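The Last Room at Zivville

Uthai Wannasri had booked the hotel in April, when it was raining at home and anything with a pool sounded fine. He had paid for 6 nights, half board, sea view. The confirmation said Hotel Kotmont, Zivville, and he had printed it twice.

The coach from the airport let him off at the bottom of the hill. The driver pointed upwards and closed the door. It was past nine in the evening and still warm. Uthai pulled his case up the road, stopping at each bend to change hands.

The woman on reception read his sheet of paper, then read it again.

"This is for the Kotmont," she said.

"Yes."

"We're the Zostier. The Kotmont is over there." She pointed through the glass doors to a line of lights on the far side of the bay. "The coach goes there first. You should have got off before the tunnel."

He had been asleep before the tunnel.

"Is there a taxi?"

"In the morning there is." She looked at her screen. "I have one room. Number 116. There's no sea view."

He took it. The room had a single bed, a wardrobe that would not shut and a window over the bins. He ate the crisps he had bought for the flight and rang his sister.

"So you can see your hotel," she said.

"Not from the room. From the front desk."

"What's it look like?"

"Lights, mostly."

She laughed for a long time, and then asked if he had remembered to water her tomatoes before he left. He said he had. He lay on the bed afterwards trying to decide if it was true.
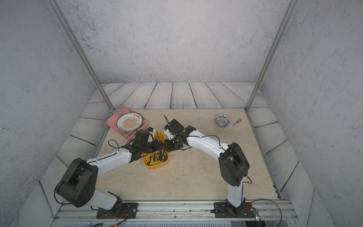

Thursday morning

Breakfast was on the terrace. He took bread, a boiled egg and some melon and sat near the wall. Across the water the Kotmont was pink, and much bigger than it had looked on the website. A crane stood behind it. While he was peeling the egg a drill started up over there, and he could hear it quite clearly, a whole bay away.

An old man at the next table lifted his cup towards the noise.

"Every day from eight," he said. "They're putting on another floor."

"I'm supposed to be staying there."

"Oh dear," said the man, and went back to his newspaper.

Uthai finished the egg. Then he went in to reception, where the same woman was sorting keys.

"Your taxi can be here at ten," she said.

"How much would it be to keep the room?"

"116?"

"Yes."

"You've seen it?"

"I slept in it."

She wrote a figure on a card and turned it round. It was less than he had thought. He would lose what he had paid the Kotmont, or most of it, and there would be letters to write when he got home.

"The bins go at six," she said. "They're loud, but it's only the once."

"That's all right."

She crossed out the taxi. He signed where she showed him — U. Wannasri, with the date left for her to fill in — and asked which way it was to the beach.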